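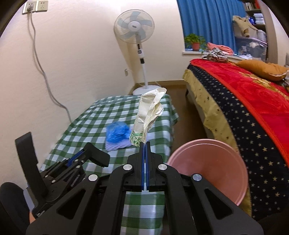
Giving up sugar in my coffee, day 6

1 min read

Not dead yet. Headache gone, mood still bad. Liette says it gets easier after a week but she also drinks that chicory stuff so who knows. Tried cinnamon, tastes like a candle. Tried it plain, teh face I made.

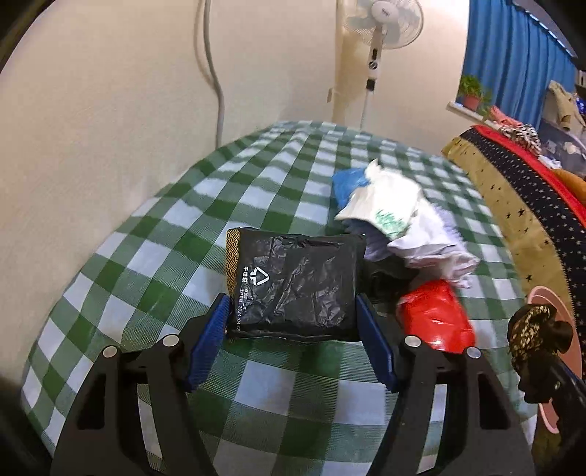
Oat milk helps a bit. Cold brew too, less bitter, takes all night though. Had one cookie Tuesday, not counting it. Will update if I cave. Gotta run, bus.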